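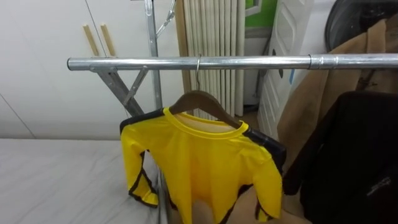 Yellow shirt on the rail, wooden hanger.

Last updated: 13 July 2019
Reading time: 1 min

Re: draft rules, garment handling

Rafsan Bandara wrote:
> Clause 5 lets the trailing cable cross the walkway. Is that intended?

No. Visser's text covers fixed arms only. For legged units I would route it along the wall.
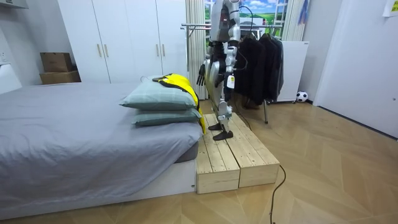
Clause 6 should also require the platform boxes to be fastened together before the robot stands on them.
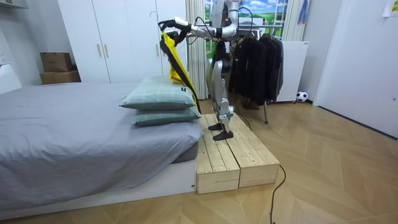 Garment held out over the pillows.

Proposed wording:

1. Keep people off the bed side while an arm is extended.

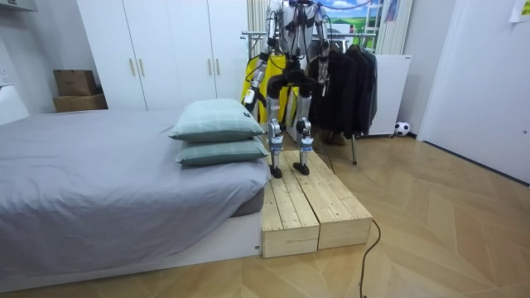

2. Stop with both arms lowered.

Comments to the Stuvlow list by November.

Comments: 10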